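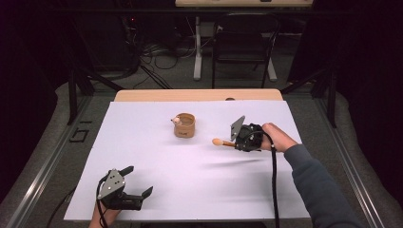

A small tan cup on the white sheet, with a wooden stick held nearby.

Tea after the Tramton walk, and what we learned about feeding forty-three people

Dear friends and neighbors,

I promised in the August newsletter that I would write up the tea we put on after the Tramton walk, and several of you have been kind enough to remind me (Berenice Tovar reminded me twice, once in the parking lot at the grocery store with her trunk open and her ice cream melting). So I have sat down with a cup of something hot and I am going to do it properly, even if it takes me the whole page.

For those of you who are new, the walk goes from the old Besholm mill, along the creek, up through the pasture and down again into Tramton, and it takes most people a good part of the morning. It used to end with everybody standing by their cars eating granola bars. Then last spring Myrto Kyriakidis said that anyone who had climbed that hill deserved to sit down with a plate, and from then on we were having a tea whether we had a plan or not!

We had 43 people this year. I had baked for thirty, which I thought was generous. Myrto had baked too, thank goodness, and she had made her orange and walnut cake, the one soaked in syrup, in three big pans. If you have never tried it, it is the kind of cake that gets better overnight, so she makes it the day before and leaves it on top of the refrigerator under a dish towel. I asked her for the recipe and she gave me most of it. The syrup goes on cold and the cake is hot from the oven, or the other way around, but never both hot, or you get pudding. She uses a little semolina along with the flour, and the zest of every orange she can find.

My own contribution was the cheese scones, and I want to own up to the first batch, which I forgot to salt. They looked beautiful and tasted like a bath sponge. My sister says they would have been fine with enough butter, and I did put out a great deal of butter, and they did all go, so perhaps she was right. The second batch had sharp cheddar and a spoonful of dry mustard, and those are the ones people have been asking about. Keep the butter very cold, handle the dough as little as you can bear to, and don't twist the cutter when you press it down. I was taught that last part by my grandmother and I still catch myself twisting.

Berenice brought a pot of the bean soup her family makes in Tlapale, with the little green herb I can never remember the name of, and I would like to see that soup every year. It was a gray sort of morning with a wind coming off the pasture, and I think a good many of the walkers would have been happy with soup and nothing else. We ran out of bowls early on and finished up serving it in coffee mugs, and it seemed to taste just as good.

A few things for next time, mostly so that I don't forget them myself. We need a second kettle. We need somebody other than me to be in charge of milk. The folding chairs from the Prenemside hall are very comfortable but six of them have a leg that slips, and they have now been marked with green tape underneath, so please look before you sit. And the donation jar came to $673, all of it going toward gravel for the muddy stretch behind the mill, where more than one of us has lost a shoe.

The next walk is on 2024-09-28, starting from the mill at nine. It is the short loop and dogs are welcome on a leash. Myrto is baking again and so am I, with salt. If you can bring something to share, leave a note in the box by the mill gate and tell us whether it needs to be kept warm, as we only have the one oven.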